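Gilbert Children's Museum
Learning Pages: Materials Around Us
Sheet 4: Hard, Soft, Smooth and Fluffy

Everything on a table is made of something. The stuff an object is made of is called its material. This sheet is for readers in the lower grades and explains how scientists talk about materials, using words that work at any kitchen table. Words in the list at the end may be new to you.

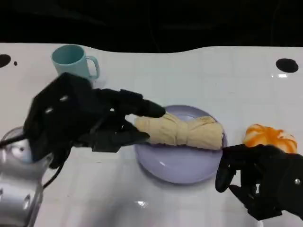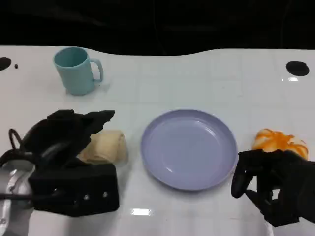

A round lavender plate and a mug on a white tabletop 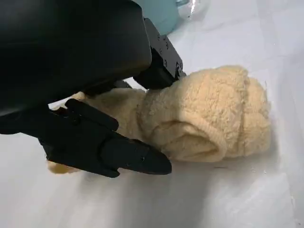
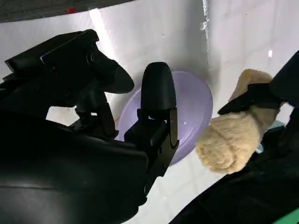
What is a property?

A property is something you can say about a material after looking at it, touching it or testing it. Hard is a property. So are soft, smooth, rough, shiny, dull, bendy and stiff. One object can have several properties at once. The plate in the first two pictures is round, but round is the shape of the plate and tells us nothing about the material. You could make a round plate from clay, metal, paper or plastic.

Color is also easy to mix up with material. A factory can make a lavender plate and a lavender towel, and you would never dry your hands on the plate.

Shiny and dull

Look again at the white tabletop. It has small bright spots where light bounces off it. A surface that sends light back neatly in one direction looks shiny. Another word for this is glossy. The smoother a surface is, the better it can do this.

Fluffy things seldom shine. The third picture shows a beige roll of fabric from close by, and its surface is covered with small curly tufts. Light that lands on tufts bounces off in many directions. Some of it gets lost in the little shadows between them. The fabric looks dull to us, and we use the word "dull" here without meaning "boring."

What makes fabric fluffy?

Fabric is made from fibers. A fiber is a long, thin piece of material, much like a hair. Fibers are twisted together to make yarn, and yarn is woven or knitted to make cloth.

On some cloth, extra fibers stand up from the surface. These standing fibers are called the pile. A bath towel has a pile made of loops. Fleece has a pile that is brushed until it is soft. Some fleece is made to curl into tufts so that it looks like the coat of a sheep.

Between the fibers of the pile there is air. Air that is trapped and cannot move around much is good at keeping warmth in, so fleece is often used for blankets, slippers and winter hats.

A square of fleece in our Touch Gallery has been stroked by more than 1,000 visitors. Its pile is now flat in the middle and still fluffy at the corners. Tomás Brennan, who looks after the gallery, has kept it on display so that children can compare the two parts with their fingers.

Stiff and bendy

A stiff object keeps its shape when you pick it up. A plate is stiff. If you lift one side, the other side comes up too. A bendy object changes its shape. If you lift one corner of a towel, the rest hangs down.

Bendy materials can be rolled, folded, twisted and squeezed. Look at the first picture once more. The cloth on the plate is pinched in the middle and wide at both ends, like a candy wrapper. The cloth could be shaken out flat again, and it would still be the same cloth. When a stiff plate is bent too far, it may crack, and it cannot be shaken back into shape.

Why does a mug have a handle?

Materials matter, and so do shapes. A mug is a tall cup with an open top, and its handle is joined to the side. Warmth from a hot drink passes into the wall of the mug. The handle stands away from the wall, so it usually stays cooler. A plate with a raised rim uses shape in another way. The rim stops peas, crumbs and sauce from sliding off the edge.

Try it at home: the Sorting Table

Ask an adult before you begin. You will need a clear table, a sheet of paper, a pencil and a few small objects that will not break.

1. Choose your objects. A spoon, a sock, a plastic cup, a washcloth and an eraser work well.
2. Draw two columns on the paper. Write STIFF above one and BENDY above the other.
3. Test each object gently with both hands and write its name in the correct column.
4. Turn the paper over and sort the same objects again, this time into SHINY and DULL.
5. Compare both sides of the paper. Did any objects that were together the first time end up apart?

Some objects are difficult to place. An eraser bends a little. A sock with a glitter thread is partly shiny. Scientists meet this problem too, and they write a short note beside the object. You may do the same.

Word list

Fiber: a long, thin piece of material that can be made into yarn.
Glossy: smooth and shiny.
Material: what an object is made of.
Pile: the fibers that stand up from the surface of a cloth.
Property: something you can say about a material by looking, touching or testing.

Classes may bring their finished sorting papers to the Clirkley Room on the ground floor, where there is wall space for 56 of them.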